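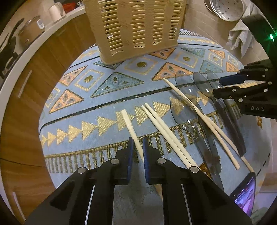

One reviewer of the course report asked whether undergraduates could be trusted to produce usable demonstrations at all, and suggested that the sorting task should have been left to paid operators. We take the point seriously, and the rest of this section sets out what the students did and how their work was checked.

### 4.2 Table-clearing task

**Figure 3.** Utensil sorting with two hand-held grippers: chopsticks and spoons on a patterned cloth, basket at the far side of the table.

The Altcombe project course ran over one term, with 51 students enrolled. Each team worked with 2 hand-held grippers and collected its demonstrations in kitchens rather than in the lab. The task was to pick up chopsticks and spoons and place them in a basket. Teams chose their own table, cloth and starting layout, and were told to leave everyday objects in place. A phone may therefore lie beside the utensils, as in Figure 3.

Thin objects were the main source of trouble. Chopsticks lying side by side were often picked up as a pair, and clear spoons were hard to separate when their handles overlapped. We did not ask students to discard these attempts – they were kept and tagged as partial.

By the end of term the teams had submitted 3,559 demonstrations. We drew 600 of them for manual review, using the labeling sheet from the earlier Plurkgate course. Two teaching assistants scored each one separately, and disagreements went to a third. The most common fault was a late start, where the first grasp had already begun when recording opened. Trimming was done by the students themselves with the Ollska scripts, and the original files were kept.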